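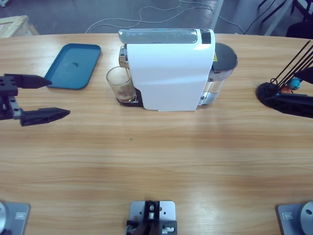
Does drinking coffee late in the day make students go to bed later? Mostly it goes the other way round in our data: people who were already planning to stay up drank coffee, and the ones who had it late without a deadline went to bed at their normal time.

Late Coffee and Bedtimes in Frandsen Hall
Project report, Intro to Research Methods
Ásdís Kirkegaard
Friday, February 14, 2025

Why this topic

Everybody in my hall complains about sleep. Also everybody drinks coffee. I wanted a project where I didn't have to travel or buy anything, and where people would say yes when I asked them to join. First idea was noise in the hallway, but I couldn't borrow a sound meter long enough. Second idea was screens, which three other groups had already picked. So, coffee.

The original question was "does coffee after dinner make you sleep worse." Too wide. "Worse" is hard to measure without a lab and I don't have a lab. Narrowed it to bedtime, meaning the time you turn the light off and try to sleep. Not the time you fall asleep. Those are different and I mixed them up in my proposal, sorry.

Background

What we read for class says caffeine blocks adenosine, a chemical that builds up while you are awake and makes you feel sleepy. Block it and you feel less sleepy for a while. It leaves the body slowly, so a cup in the evening can still be working at night. How slowly depends a lot on the person. Genes, some medicines, smoking, pregnancy, all of that changes it. So two people can drink the same cup at the same table and have very different nights.

Most of what I found was about amounts and lab sleep. Less about what people do in a dorm where the coffee is free and the paper is due in the morning. That is the part I was interested in.

Who took part

30 students from Frandsen Hall in Virnport. All first or second years. I put a sheet up by the mailboxes and talked to people in the kitchen, so this is not a random sample at all, it is people who go to the kitchen and people who know me. Probably more coffee drinkers than in the hall overall. Anybody under 18 was left out and so was anybody taking medicine for sleep. Everyone signed the form from the course page. No names in the data, only codes, and the sheet that matches the codes is going in the shredder after grading.

What I did

Each person kept a diary for 2 weeks in December. Paper or Viveo, which is the form tool we get through the course. Most started on Viveo and a few switched to paper because the reminder came at a bad time (during dinner, my mistake, I set it before I knew the dining hours).

Every day they wrote down:

Time of last drink with caffeine
What it was
Lights out time
Whether something was due the next day
How they felt in the morning, from very bad to very good

That last one turned out messy. See below.

"Late" coffee means after dinner. I set no exact hour because dinner is different for different people, the athletes eat much later. My instructor said this would come back to bite me and it did a little.

For bedtime I split at 2330. Lights out by then is early, after is late. I picked that because quiet hours in the hall start then, so it is a time people notice even without looking at a clock. I wrote it without the colon everywhere in the spreadsheet and never fixed it, so it is like that here too.

I planned to record cup size. Dropped it after the pilot. People have no idea how much they drink. Mugs in the hall go from tiny to basically a soup bowl, and the button you press on a machine doesn't tell you what somebody topped it up with afterward.

Pilot

Ran it on my roommate and the two people across the hall for a weekend. Found that "lights out" confused people who read in bed on their phone with the light off. Changed the wording to "when you put everything down and tried to sleep." Better. Also took out a question on naps because all of them left it blank.

Results

On nights when something was due the next day, most people had coffee late and most went to bed late. No surprise. On nights with nothing due the late coffee group and the no late coffee group looked almost the same. I expected a gap. I went back over the entries twice because I thought I had sorted the columns wrong. I had not.

Of all the late coffee entries, 70 percent were on a night before something was due. So if you only look at coffee and bedtime, coffee looks terrible. Put the deadline in and most of the effect goes away. This is the confounding variable thing from week four and it's the first time I have understood it with my own numbers – the example in the book about ice cream never did much for me.

Morning feeling: bad after deadline nights, coffee or no coffee. A bit bad on Mondays for everybody. Past that I can't say anything. Some people only ever used the middle of the scale and a couple wrote comments in place of a rating ("dead", "fine", "why"). I left those out of the table.

What kind of caffeine. Coffee first by a lot, then energy drinks, then black tea. Nearly all of the tea was with dinner and so it didn't count as late. Energy drinks were nearly all before exams. One person had Saretti cola every single night and slept fine according to the diary, and was the most regular sleeper in the group.

Weekends were their own thing. Bedtimes were late whatever people drank. I took Friday and Saturday nights out of the main comparison and put them in a seperate table in the appendix.

What people told me

I asked a few of them afterward if they thought coffee kept them up. Most said yes, other people, not them. Two said they drink it because everyone is in the kitchen then and it's something to hold. That wasn't a question on the form, and I wish it had been. If late coffee is partly social, then telling students to stop after dinner is telling them to stop going to the kitchen, and they won't.

One person said decaf at night "doesn't count as being there." I don't know what to do with this but I liked it.

Problems

Self report. People fill in the diary the next morning, or three mornings later all in one go. You can see it in Viveo because it stores when the form was sent. I kept entries that were one day late and threw out older ones. On paper I can't check, so paper entries might be worse than they look.

December is a strange month. Exams, dark by late afternoon, people leaving early for the break. The second week has more gaps than the first. If I did this again I'd do October.

The bedtime split throws away information. Someone who goes to bed a minute after the line counts the same as someone who stays up until four. I did it because the instructions said to use a two by two table. With the real times I could have made a scatter plot and maybe seen more.

Same hall, same kitchen, same classes for a lot of them. If one person in a study group stays up they all stay up. So the entries are not independent of each other, and I treated them like they were.

And falling asleep is not in here. It could easily be that the late coffee people turned the light off at the same time and then lay there for an hour. Nothing in my data would catch that. I think this is the biggest hole in the project and I only saw it when I was writing the discussion.

Discussion

I would not tell anyone that late coffee is harmless. What I can say is that for this group, bedtime followed the deadlines a lot more than it followed the coffee. If the college wants first years to sleep earlier, moving the hand-in time from morning to afternoon – or better, to the evening before – might do more than a poster about caffeine. There is already a poster about caffeine. It's in the laundry room and has been there since before I moved in.

A better version would ask people to skip late coffee on some nights, picked at random, and compare them with themselves. Then deadlines would even out between the two. I would also want a wrist tracker for at least some of the group to see when they fell asleep. The department has a few but you need to book them a semester ahead.

Would also like to split the morning classes people from the afternoon classes people. I have the schedules for about half the group but never asked permission to use them, so they stayed out.

Appendix notes

Table A is weekday nights. Table B is weekends. Table C is the type of drink. The diary form is on the last page, with the old wording for lights out crossed out so you can see what changed. Blank cells mean no entry, not zero. The consent forms are in the envelope handed in with the printed copy. Raw file is in the course folder under my code, and the column called "late2" is the right one, ignore "late", I coudn't delete it without breaking the chart.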